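Home | Members | Guides | Workshops | Contact

Print this page | E-mail this page

Redstead Community Workshop
Guide 51: Oiling a Wooden Tabletop

This guide is intended for members who wish to renew the finish on a solid wood table at home. It applies to bare or previously oiled wood. Tables with varnish or paint should first be stripped as set out in the Clurkadon stripping guide.

Before You Begin

Clear the table and wipe it with a damp cloth. Allow it to dry overnight. Members may borrow a sanding block from the Udach Street tool room, which opens at 9 a.m. and requires a current membership card. 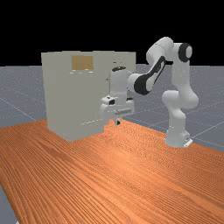

Read the label on the oil before opening it. Products differ in drying time, and the maker's directions take priority over this guide. Work in a room with open windows and keep children and pets out until the surface is dry.

Sanding

Begin with 400 grit paper if the old finish is sound. Rough or stained wood will need a coarser paper first. Use light, even pressure and keep the block flat, particularly near the edges. The 800 grit paper is optional and is used only between coats. Remove all dust with a vacuum and a soft brush.

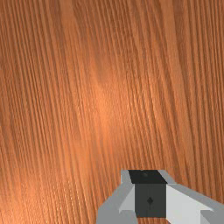

Sanding and oiling should both follow the direction of the grain. Scratches made across it may not show on dry wood but will stand out once oil is applied. Study the surface in good light before starting. Where fine dark lines lie close together beside a smoother, paler strip, treat the whole area with the same pressure and do not try to even out the color by sanding one part longer.

Applying the Oil

1. Pour a small amount of oil onto a lint-free cloth and spread it thinly over one section at a time.

2. Leave the oil for the time given on the label, then wipe away all that remains on the surface.
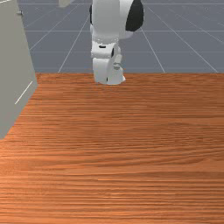 3. Let the first coat dry fully before adding a second. Two thin coats are sufficient for most tables.

4. Lay used cloths flat outdoors to dry. Oily cloths left in a pile can catch fire.

Questions about this guide may be left at the Chow Hall desk or by telephone at extension 1443.

This site uses cookies. By continuing to browse, you accept our cookie policy.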